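Chapter 9
Shared Tables and Common Work Surfaces

Learning objectives

After studying this chapter, the student should be able to:
explain how a shared table differs from an assigned workstation;
sort the items left on a shared table by the action each requires;
carry out an end-of-session clearing in the correct order;
complete a clearing record.

Key terms: common surface, assigned surface, personal item, consumable, fixed equipment, clearing record

9.1 Introduction

Chapter 8 dealt with the bench assigned to one worker. The person who uses such a bench knows what is on it and can be asked to account for it. Most laboratories and technical offices also contain at least one table that belongs to no single worker. People sit at it to talk, to read, to wait for a result or to join a computer to the network. Over the course of a day it gathers cups, bottles, wrappers, cables and small packages, and the person who finally clears it is seldom the person who put them there.

The present chapter treats the shared table as a work surface in its own right. The procedures follow those in use at the Grerisska training center, where they were drawn up by Jad Dabbas and tested over two terms. Students who have completed the exercises in Chapter 4 will recognize the sorting method, although the categories have been reduced.

9.2 What collects on a shared table

Items found on a common surface fall into three groups. Personal items include drinks, snacks and anything carried in from outside. Consumables include packets, wipes and paper goods. Fixed equipment includes power strips, computer mice and other articles that serve whoever is seated. A paper cup on its side, a water bottle and a power strip may lie within reach of one another, yet each calls for a different action – disposal, return to the owner, or repositioning.

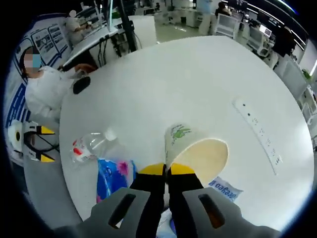 The order of work matters. Open drink containers are dealt with first and are kept upright while they are carried. Closed bottles follow, then packets and wrappers. Electrical items are left until the surface around them is clear and dry. A power strip should not be wiped while it is connected.

Students should not assume that an unlabeled packet is waste. An unopened package is placed in the holding tray and entered in the clearing record (Form 536), where it remains until the end of the next working day.

9.3 Food and drink near technical work

Rules on food and drink vary from one room to another, and the posted rule of the room always takes precedence over the general guidance given in this section.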